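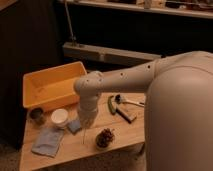 Is the Ondusar worth paying more for than a basic whistling kettle? For gas, yeah, I reckon it is. On induction I'd save the money.

Quick review, typing this before work. Had the Ondusar stovetop kettle since February. Replaced a Gerkimholm that rusted round the spout seam, which I'd descaled and babied and it went anyway.

**Boil time.** Full kettle, big burner, 15 minutes. Slow. Half full is fine. The old Gerkimholm was quicker but the base on that was thin as a biscuit tin and it rocked on the trivet.

**Pour.** Best bit. No dribble down the front, even when you tip it too fast. Good enough for pour-over coffee if you're not fussy. If you are fussy you already own a gooseneck.

**Handle.** Gets warm over the flame if the burner's too wide. Turn it down a notch. Folds flat, which I thought I'd like and now never use.

**Whistle.** Loud. Two-tone, a bit like a country train. Woke the whole house at 5am the first week. You can flip the cap up to shut it off but then you forget it's on, ask me how I know. Bottom's got a nice blue-brown tint now.

**Lid.** Tight when new. Really tight. Loosened off after 3 weeks or so of daily use. Wide enough opening to get a hand in with a cloth, so cleaning is easy — vinegar, boil, leave it, rinse twice.

**Weight.** 522 grams less than the Szabo enamel one I borrowed, and my wrist noticed. The Szabo is the better looking kettle by miles, nicer colour too, but it chips if you look at it sideways. 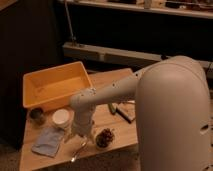 *White arm over the light wooden tabletop.*

Warranty is 18 months, you have to register it online and the form didnt like my postcode. Emailed, got sorted next day. Spare whistle caps are sold seperately, which is a bit cheeky at the price.

Haven't tried the Fludholm everyone in the comments keeps bringing up. Will if it goes on special.

Four stars. Would be more with a quicker boil and a handle that stays cool.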